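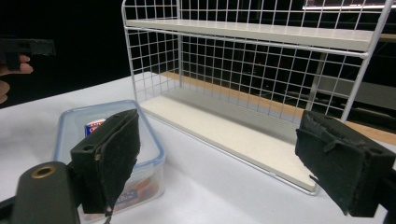 Wiroj Suwannarat will tell you the waiting room is the worst place on earth to take a blood pressure. You've fought for parking, you're late, you're sitting on crinkly paper in your socks, and someone straps a cuff on your arm while asking about your insurance. Of course the number is high, he says. His would be too.

So in Drernden they've moved the cuff to the laundromat, and I have to say, I love it.

The Odura Wash & Dry is on the main road, between a tire shop and the Sriwong bakery, and it has everything you'd want for a decent reading: chairs with backs, a floor your feet can rest flat on, and people with nothing to do until the dryer stops. Suwannarat, a retired pharmacist, sits by the change machine with two cuffs (regular and large, and please, if you have big arms, ask for the large one!) and a stack of index cards. You sit down, you stop talking for five minutes, and he takes it twice with a minute in between. Then he writes both numbers on a card and you take it home. There's no form and no sign-up.

I went in October, early in the evening, and the place was packed. A man in a roofing company sweatshirt had his card collection held together with a rubber band and was happy to show me. His first one, from the spring, had made him sit up. He took it to the clinic, started on a pill, and now he comes in with the towels and gets checked whether he needs to or not. "My wife reads them before I do," he said.

What struck me was how much teaching goes on without anybody calling it that. People learn that coffee right before a reading can push it up, and so can a full bladder, and that an arm hanging at your side gives you a different answer from an arm resting at heart level. They learn that one high reading is a reason to take another one. I've been getting my blood pressure taken my whole adult life and no one had ever told me to uncross my legs!

The program started small, with 18 people in its first month. By the end of the first year it had seen 270, and 51 of those were sent on to the county clinic at Ernano for a proper follow-up. Suwannarat is careful about those figures. He doesn't know how many of the 51 went, and he'd like to. The clinic is over an hour away by bus, with a change, and it closes before most shifts let out. He has been asking for one late evening a month there and so far has a polite letter about it.

That's the part I'd pester my county about, if I lived there. A card with a worrying number on it is a fine thing to have, but it needs a door to carry it through -- one that's open after work.

Meanwhile the cuffs keep going around. The bakery has asked about having a chair on slow afternoons, and Suwannarat is thinking it over. He worries about the coffee.

I got my own card before I left. The second reading was lower than the first, and it's on my fridge.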